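Womthorpe firm puts its desk-clearing robot arm up for monthly hire

Gundico's Bruna kit is aimed at small offices that are behind on their paperwork

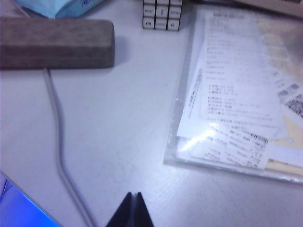 What you get for the money

Small businesses in Womthorpe that have been putting off the paperwork (and which of them hasn't?) can now hire a little help with it. Gundico, the automation firm on Darwish Street, has opened orders for Bruna, a tabletop robot arm that is meant to pick things up off a desk and put them where they belong, whether that is a sleeve of receipts, a pen or the eraser that has wandered over from somebody else's side of the room.

The kit comes as an arm, a two-finger gripper and a small camera that rides at the wrist, along with a clamp for the edge of the desk and a set of trays. Hire is $67 a month with a minimum term of 3 months, and anyone who would like to own one outright can do so for $2801, delivery included.

Rawan Kassab, who runs the product side at Gundico, said the hardest part has been everything people leave lying next to the paper. Plastic sleeves catch the light, she said, cables wander across the desk, and receipts hardly ever sit square on top of one another.

"We could have shown it on a nice bare table with one wooden cube," Kassab said. "But I've never met a bookkeeper with a nice bare table, so we work on desks the way we find them."

The arm is slow, and the company is quite open about that. It takes its time lining up before it closes its fingers, and it will stop and ask for help through a phone app if it can't make sense of what it's looking at. It does not read or add up receipts, either — that job stays with you, or with whoever does your books.

Nour Awwad, who keeps the accounts for a group of food stalls, has had one on trial since the spring and plans to keep it on. She said she enjoys coming back from lunch to a clearer desk, though she would like longer reach and a quieter motor. "It hums," she said. "You do get fond of it, but it hums."

Gundico has more than 29 kits ready to go out, with the first deliveries due in December. Demonstrations are held at the Darwish Street shop every afternoon from 2:30, and visitors are welcome to bring their own clutter.

Last updated 4:15 p.m.
3 comments
29 shares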